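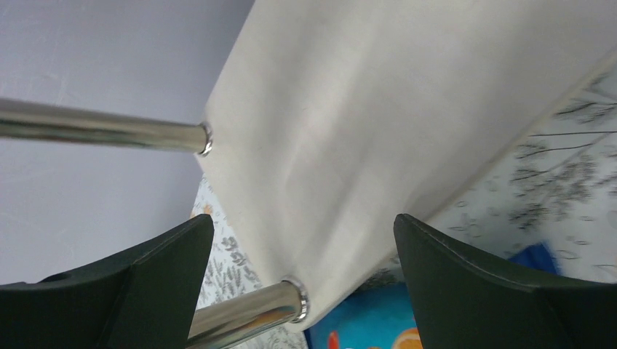
*Slide 1: fingers open, cream cloth on the chrome rods. Wrist camera.*

Leave the title up while people sit down. Start once the door is shut.

My part is the unexpected restart on the Jirnow cell. Two arms, one table, a shelf at the back. The work is light household stuff, cloths and bags of sweets mostly. I'll go through what the arm did, why it did it, and what we changed. Questions at the end, except safety questions, which can come at any time.

## What happened

Say this slowly. People tend to picture a big arm and a cage, and that is the wrong picture.

Saadet Yalçınkaya was running the cell. The left arm had picked up a bag and was on its way to the shelf when she pressed pause. She wanted to straighten a bag that had slid. Her hand was on the lower board when the pause was released from the desk by the second operator, who thought she had finished.

The arm should have stayed where it was for the warning tone and then carried on along its old path at low speed. It made no tone. It moved 200 mm down and to the left at normal speed, with the bag still in its fingers, and stopped against the edge of the shelf on its own force limit. Saadet had pulled back by then. She was not hurt.

Pause here. Somebody will ask how close it was. The answer is that we don't know, and I would sooner say so than guess.
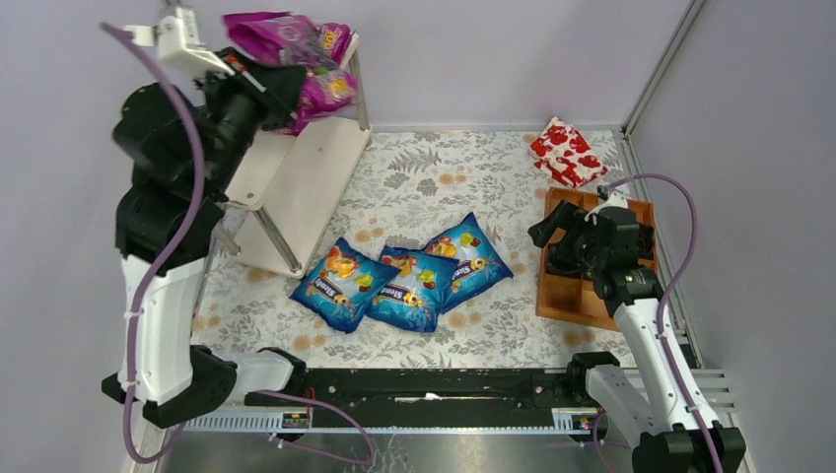
*Slide 2: the two arms at work, left one over the shelf, right one at the tray.*

Use this slide for the layout only. Point out the left arm and the shelf, then where the blue bags lie in front of it. The lower board is the one people reach for.

The direct line from the carrying position to the rest position passes close to the shelf. With nothing in the gripper it clears. With a bag hanging from the fingers it does not. We had allowed for that by giving the controller two routes home, one for an empty hand and one for a full hand. The full-hand route goes up first.

On the day it took the empty-hand route.

## Why it took the wrong route

Kouris is the control program. It keeps one value for whether the hand is holding something. That value came from the Iltiter gripper board, and the board reports it only when it changes.

- During a pause longer than the link timeout, the board's connection drops and is made again.
- On reconnecting, Kouris set the value to "empty" and waited for the next change.
- No change came. The fingers had not moved and the bag was still between them.
- With the hand marked empty in the middle of a carry, Kouris decided the pick had failed and sent the arm to rest. Going to rest counts as a new move, and new moves had no warning tone.

Don't rush the last point. It is two faults and they need separate fixes. A wrong value sent the arm home, and a gap in the tone rule let it go without warning.

We went back through the log. There were 1291 picks in it and 293 pauses. In 2 of those pauses the hand was full and the link dropped. One was Saadet's. The other was earlier in April and was written up as "arm returned to rest, bag on floor, retried". It was the same fault and we missed it. Say that plainly, as it's our own miss.
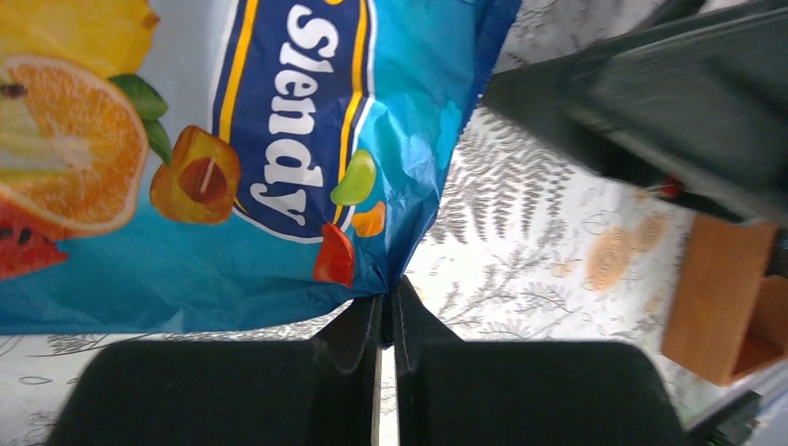
## What we changed

1. After any reconnection Kouris asks the board for the finger gap and motor current before it sets the value. If there is no answer the value is "unknown".
2. "Unknown" means no movement at all. The operator has to clear it standing at the table.
3. Every move after a pause gets the tone, new or resumed.
4. The pause can be released only by the person who set it. There is now a key, and it goes in your pocket when you reach in.
5. Speed after a pause is limited until the first pick is complete.

If time is short, skip 5 and spend the minute on 4. The key was cheap and we could have had it from the start.

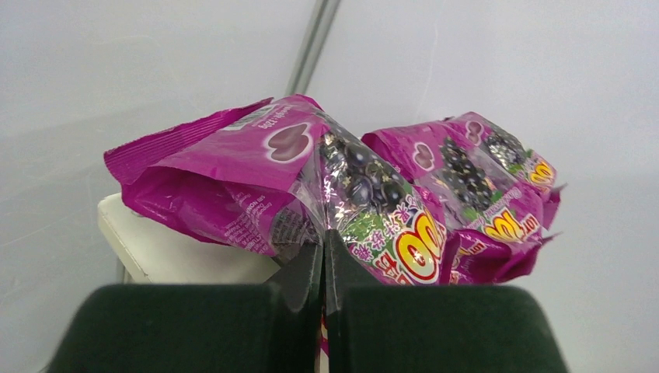
Taltico asked us why we didn't use the wrist camera to decide whether the hand is full. We tried it for a week. It was fine for single items on the table – good enough to tempt you. At the shelf it was poor. The magenta packs bunch up against each other on the white ledge, all with the same heart and the same yellow "100", and with the fingers right underneath them the program could not say which pack was held and which was only lying there. It tended to answer "full" whenever there was a pack close to the fingers. We kept the camera check as a second opinion. If it disagrees with the board, the value goes to "unknown" and the arm stays put.

## Still open

The force limit did stop the arm, and some of you will say that is the system working. I don't want to lean on it. It is set for the arm meeting a shelf, and we have never tested it against a hand resting on one.

The link timeout itself is unchanged. Iltiter have the log and are looking at why the board drops out. Until they reply, the cell stops more often than it used to, and the operators have complained. Saadet's view is that she can live with the extra stops.

Last thing before questions: ask who else has "returned to rest, retried" in their logs, and ask them to read those entries again.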